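Kitchen table

A kitchen table is a table kept in or next to the kitchen and used for eating, cooking and pretty much everything else a household gets up to. I've been writing entries on household furniture for the Wirka home encyclopedia for a while now, and this is the one I kept putting off, mostly because I like the subject too much and knew I'd ramble (sorry in advance!).

Name and meaning

In everyday English a kitchen table and a dining table are two different things, even when they look alike. The dining table gets the tablecloth and the guests. The kitchen table gets the mail, the homework, the bread dough and the cat. People also say "kitchen table" to mean private family talk, as in kitchen table politics or a kitchen table business, and I'd say that sense is as common today as the furniture one.

Early forms

For a long stretch of history most homes had one main room with a fire in it, so there was no need for a separate word. Boards were laid across trestles at mealtimes and leaned against the wall afterward, and that's where we get "board" as in room and board. Fixed legs came in slowly. Once bigger houses had a kitchen of their own, the table in it was a work surface for the cook, usually heavy, usually plain, and scrubbed so often that the top went pale and a little furry. I grew up with one like that and you could lose a pea in the grain.

Farmhouse tables

The farmhouse type is the one everybody pictures: thick top, square or turned legs, sometimes a drawer at one end for knives and string. Pine was common where pine was cheap, and elm or oak turned up elsewhere. Many old ones have had their legs trimmed after years on damp stone floors, so if you sit down at an antique and your knees feel too high, that may be why. Uriel Aguirre, who repairs furniture and let me hang around his shop for most of an August, checks the feet before he looks at anything else.

Metal legs and modern tops

In the twentieth century steel tubing got cheap, and kitchens got smaller. Put those together and you have the light table with metal legs and an easy-to-wipe top that filled apartments everywhere. Chrome was the showy choice for a while, then black and dark gray took over. Wood came back for the top later on, paired with the metal legs, and that mix is still what I see most when friends move into a new place.

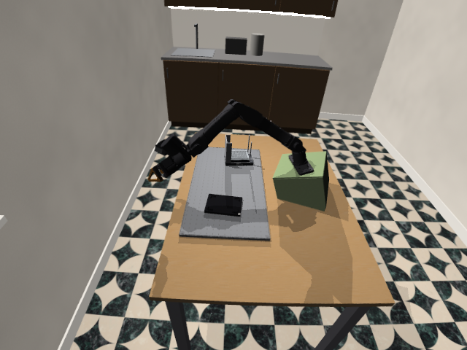 A table with a warm orange-tan top and dark metal legs, in a computer-rendered room with a tile floor.

Size and height

Most kitchen tables stand between 28 and 30 inches high, which suits an ordinary chair. Counter-height ones are closer to 36 and need stools. As for length, figure on two feet of edge per person, a bit less if they're small or very fond of each other. Leave three feet behind the chairs if you can. I can't, and I've got the bruised hip to prove it.

Care

Wooden tops like a damp cloth, a dry cloth right after, and oil or wax now and then depending on the finish. White rings from hot mugs are usually moisture caught in the finish, and some of them fade by themselves if you leave them alone for a few days. Deep scratches need sanding. Metal legs mostly want their bolts tightened, and a wobble is just as often the floor's fault, so try the table in another spot before you go looking for a wrench.

See also: Dining table, Trestle table, Drop-leaf table, Breakfast nook

Last revised Wednesday, March 5, 2025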